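**Creosote-sweeping logs** are fire logs sold with chemical additives that are said to loosen or dry out the tarry deposits left in a wood-burning flue. They are marketed as a companion to brushing and, in some advertising, as a replacement for it. Support for the second claim is thin.

## Background

The best-known early product, the Vavari log, was sold mainly through hardware stores in the Lestgate area. Its maker claimed that one log treated a flue for 131 fires. The figure came from a leaflet by Benedek Takács, who described neither the flues nor how the deposits were measured. Later packaging repeated the number without a source.

## Testing

Zuzana Vávra compared treated and untreated flues at Flevelberg over 3 heating seasons. Glazed creosote became more brittle in some of the treated flues, but most of it stayed on the liner until it was brushed off. Only 6 flues were included, and all burned seasoned hardwood – a mild test, given that heavy glaze is usually blamed on damp fuel and slow fires. 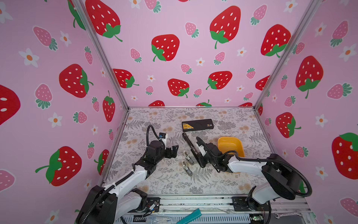 *Two robot arms over a tabletop with a botanical print.*

A survey by Yee-man Mok gathered 797 replies from log buyers, most of them satisfied. Few had had the chimney inspected before and after, so the survey says more about opinion than about soot.

## Criticism

Chimney sweep Wing-yan Ko has argued that the word "sweeping" misleads buyers, as loosened flakes can collect on a smoke shelf or at a bend. Kan, a rival brand, dropped the word from its label in April 2021 but kept the drawing of a brush.

## See also

- Chimney liner
- Flue fire
- Smoke shelf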